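June 2023

I moved to Bramwell in the spring with one car load and a mattress, and I've been trying to work out what it costs to live in a place this small. The rent is lower than it was in Hiltum. That was the whole argument for coming, and it's still a good argument, but the rent was never the only bill.

The first surprise was the heating. My old apartment was on the third floor with neighbors on both sides, and I now understand that I was living off their heat. The house here stands alone and has windows on four sides. The bill for my first full month was 466 dollars, and I had spent most of that month in a sweater. I called the utility and asked if there was a mistake. The woman on the phone looked up the address and said the previous tenants paid more.

So I started on the drafts. I bought weatherstripping and a tube of caulk from the hardware store in Sarwood and did the kitchen window first, then the back door. The back door was the worst of them. There was a gap along the bottom wide enough to slide a magazine through. The strip I bought was too short, so I went back for another one, 2 trips for one door. Sarwood is a 25-minute drive each way, and I've stopped pretending that gas doesn't count.

That's the other thing – the driving. In Hiltum I walked to the grocery store and took the bus to work. I put almost nothing on the car. Since moving I've driven 1,197 miles, most of it for milk, screws and the dentist. I plan the trips better now. There's a list on the fridge, and I don't go to Sarwood until it has at least six things on it.
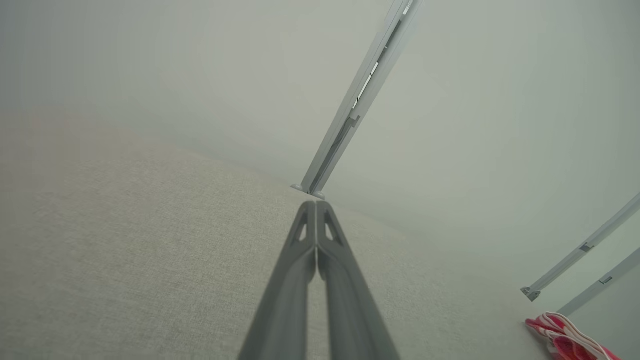
A reader named Wuvano wrote in after my last post to say that I was doing the sums wrong, and that a person who leaves a city should compare whole years and leave single months alone. Spring looks terrible on paper, the message went on, then summer comes and you spend hardly anything for weeks. Wuvano also thought I should get the attic looked at before I bought any more caulk.

I think both points are fair. I went up into the attic with a flashlight the next morning. There is insulation over the bedroom and hardly any over the kitchen, and what's there has been pushed aside to get at some wiring. I've asked my landlord if he would split the cost of doing it properly. He said he would think about it, and he's still thinking.

On the other side of the ledger, I eat out much less. There's one diner and it closes at two. In Hiltum I was spending 300 dollars a month on lunches and takeout without noticing, and here I make soup on the weekend and take it from there. I also haven't bought any clothes, mostly for lack of a place to buy them.

I'm keeping a notebook of everything through the end of August. After that I'll add it up and decide if I want to sign for a second year. For now the back door closes properly, and the hall is a good deal quieter than it used to be when the wind comes from the north. The bathroom window is next. I already have the caulk for it – it's the ladder I still need to borrow.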